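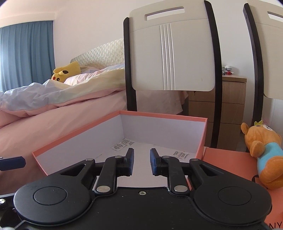
Pink box, bedroom. Nothing in it yet.

The Tadbridge move, bedroom first

Gallery page for the bedroom sort-out, as promised to everyone who kept asking how it was going. Only the one picture up so far. The rest of the notes are here anyway so I don't lose them, pictures get slotted in when I get to it. Typing this on a lunch break so excuse the spelling.

Short version: moving from the Loden place to Tadbridge at the end of May. Bedroom goes first, kitchen last. Gumaro Robles is lending the van. 2 trips, no more, he was clear on that.

THE PINK BOX
Coral rim, white inside. Had it on a shelf for years with cables in it, cables now in the bin (most of them). Going to be the bedside box. Means: last thing packed, first thing opened. Lamp bulb, chargers, book, glasses, the alarm clock that only works lying on its back.

Not bothering with a lid. Tea towel over the top and a bit of string. Fine for a van ride.

Rectangular is good, by the way. I tried round hat boxes last time and they rolled about and ate half the floor of the car.

CLOTHES
Summer stuff stays on hangers, trash bag over the lot, hole poked for the hooks. Ugly, fast. Winter coats already gone over to my sister's in Tolentino Street.

Sweaters in the suitcases. Suitcases are boxes with wheels, use them. Took me three moves to work that out.

Socks: all of them in one pillowcase. Did not pair them. Will not be pairing them.

BOOKS
Small boxes only!! Learned that one on the stairs at Loden. Got 20 from the wine shop for nothing, the ones with the cardboard dividers, pull the dividers out and keep them for glasses. Paperbacks lying flat, hardbacks spine down.

Two boxes set aside for the Goleck book swap. If you want the crime ones say so before the end of the week, after that they're gone.

THE DRAWER
Everybody has one. Mine had dead batteries, a key to a bike I sold, foreign coins, sewing kit from a hotel, and a 1,000 piece jigsaw with the box missing, so no clue what it's supposed to be. Keeping the jigsaw. Don't argue.

Everything else got the ten minute rule. Timer on, when it rings whatever's left on the floor goes out. Kept a handful of things. Don't miss the rest so far.

BEDDING
Vacuum bags for the big comforter, bought cheap, one of them let the air back in overnight and was the size of a sheep by morning. The other held. Pillows go loose around the mirror in the van, they do a better job than bubble wrap and you have to move them anyway.

Keep one set of sheets OUT. Goes in a tote with a towel, toothbrush, and clean tshirt. You'll be too tired to look for it.

LABELS
Masking tape, fat marker, two sides of every box and never the top, tops get stacked on. Room name and one word for what's in it. BEDROOM / BOOKS. BEDROOM / SHOES. I tried a numbered list with a notebook once and then packed the notebook.

The pink one doesn't get a label, can't miss it.

BED FRAME
Bolts in a sandwich bag, bag taped to the headboard. Allen key in the same bag. Slats tied in one bundle with an old belt. Take a picture of the corner joint before you undo it, I didn't and I'm going to be sorry.

STILL TO DO
Curtains down and washed. Fill the nail holes, there's filler under the sink. Wardrobe goes to the woman downstairs, she's paying 60 for it and her son is carrying it, best deal of the whole move. Defrost freezer (not bedroom, but I keep forgeting).

Tape. Need more tape. If anybody is passing the hardware store get the brown kind, the clear kind splits on me every time and I end up picking at the roll with my teeth.

Van day starts at 7 am at the Loden end. Coffee and rolls provided, bring gloves if you have them. Park round the back, the front is permit only and they do check.

More pictures when there's more to show. Kitchen page after that, if I can find the table by then.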